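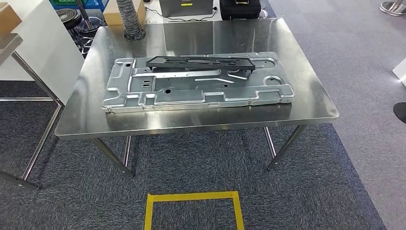
*Stamped panel on the steel table, ribs side up.*

2022-02-03

Starch day! I've wanted to get back to the wheat paste problem since December and finally had a clear stretch of bench time, so these notes are mostly paste and very little bookbinding.

Background for Mared, who missed the last round: the Firkville ledgers (the big ones, half leather, from the grain office) need their spines relined before anyone can open them past the first gathering. The old lining is brown paper stuck down with something that has gone to glass. We've been lifting it with a methyl cellulose poultice and that part goes beautifully. What we put back is still open. I want a paste that holds Japanese paper to the folds, stays a bit flexible, and lets go again with water when the next person comes along.

**Batch A.** Precipitated wheat starch, one part to five of deionized water, soaked overnight, cooked in the double boiler and stirred the whole time. Went translucent nicely. Sieved it twice through the horsehair sieve. Lovely stuff, like cold custard, and it brushed out thin without dragging.

**Batch B.** Same starch, same proportions, but cooked in the Karabulut pot with the paddle. Much less work for my wrist! Lumpier, though. The paddle misses a ring at the bottom and that ring sets up into little rubbery beads. Needed 3 passes through the sieve and still left a few specks on the test strips. I think a wider paddle would fix it. Kulsoom says to scrape down with a silicone spatula every couple of minutes, and then we're back to standing over it anyway.

**Batch C.** Batch A cut with a little methyl cellulose. Slower to grab, so you get time to slide the paper into place, and I liked that far more than I thought I would. On the narrow strips it was a joy. On the wide ones the paper swelled while I fussed with it and I got two cockles near the tail.

Test strips are all on offcuts of the handmade paper from the damaged ledger (the blank leaves only, Mared, don't panic). Grain direction marked in pencil on the back. Please keep marking it, because last time we had a whole folder of strips with no arrow and I had to guess by tearing.

Pulled the first set after lunch. By hand, nothing scientific:

- A: firm, peels with a fiber tear at the very end. Released clean after a damp blotter.
- B: firm where it was smooth, weak over the specks. Released clean.
- C: softer hold, no fiber tear at all. Released almost the moment the blotter touched it.

So A for the spine folds and C for the second lining, where all it has to do is carry the textile. I'm really pleased with that combination. It gives the strength right up against the sewing and keeps the outer layer easy to take off, and the two pastes come out of the same pot, so it's one cook for the day.

Tried the pairing on the dummy book, the one Kulsoom sewed on raised cords for the training shelf. Kozo paper first, torn edges, tamped down between the cords with the stiff brush. Left it, then the thin cotton. Opened it once just to feel it (I know, I know, too soon) and the spine threw up in a gorgeous even arch – no crackle, no hard spot in the middle. It needs to sit properly before I believe any of it.

Ledger 1686 is still the one to start on, I think. Sewing is sound, boards attached, only the lining is bad. The one next to it on the shelf has a broken cord at the head and I'd like to have a steady routine before touching that.

Humidity in the back room was low all morning and the strips near the heater dried with a curl. Moved everything over to the Zikholm cabinet and the second set stayed flat. Keep using the cabinet for anything wider than a finger.

Supplies: starch jar is down to the last third. The Draltia cotton is fine for now, but it frays terribly if you cut it before washing, so wash the whole length first. New brushes have shed all over everything; I've combed them out and they can go in the rough jar.

Still to do:

- Pull the second set after a full week in the cabinet
- Try A at one to six, for thinner papers
- Ask Mared how she gets her torn edges so feathery, mine look chewed
- Label the leftover paste with batch letter and toss it at the first whiff of sour
- Cut the spine former for 1686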